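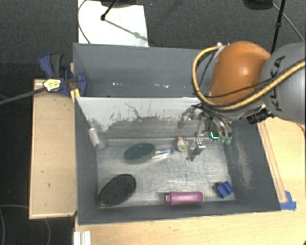 Hestden bin-to-bin demos: README

Status: usable, still being tidied. Read the known problems bit before you train on it.

What it is

52 teleoperated demos of one job. Pick things out of the front bin, one at a time, put them in the rear one. KUKA arm, multi-fingered gripper, fixed camera on the workspace. Operator drives the arm remotely, no hand guiding in this set. The hand guided runs are in Ulero and use a different action format, so don't merge the two without converting first.

The front bin starts with a mixed lot in it. Bottles, a little figure, a small blue block, a black textured oval thing, some odds and ends. Rear bin should start clear of objects. Ignore the white specks, no label for them.

Layout

demos/ one folder per run, numbered
demos/NN/video front view only
demos/NN/joints arm and fingers, same clock as the video
demos/NN/notes.txt whatever the operator typed, often nothing
splits/ train and held out lists
tools/ replay and trimming scripts

Held out list has 5 runs. Please don't tune on them.

How a run goes

Scatter the objects by hand. No stacking, no standing things up on purpose.
Home the arm, open the fingers.
Start recording, wait 2 seconds, then move.
Grasp, lift clear of the sloping panel, cross, lower, release. No dropping from height.
Missed grasp: back off and try again, keep recording. We want the misses.
Stop when the front bin is clear or at 90 seconds, whichever comes first.

Labels

Each grasp attempt is marked ok, slip or miss. Marked by the operator straight after the run, so a slip on one desk might be a miss on another. Object names are free text, spelling varies. There's a lookup table in tools/ but its not complete.

Known problems

Fingers hide the object in a lot of grasps. If you need a clean view of contact this set won't give you one.
See-through bottle is hard for anything depth based. Same with the slim clear and white item.
Floor of the front bin is scuffed metal, so expect odd patches if you segment by colour.
Early runs have a late start on the joint log. tools/trim fixes it, run that first.
Objects right against the walls are under represented in successful grasps. Operators left them till last and ran out of time.
Replay on a diferent arm not tested. On ours, replay at half speed before anything else.

To do

Second operator for the Janevski objects
Proper object ids
Redo the timestamps on the early runs insted of trimming
Check the finger limits against the Sirkent config, they may be off

Changes

December: added held out list, renamed joints files, dropped runs with no video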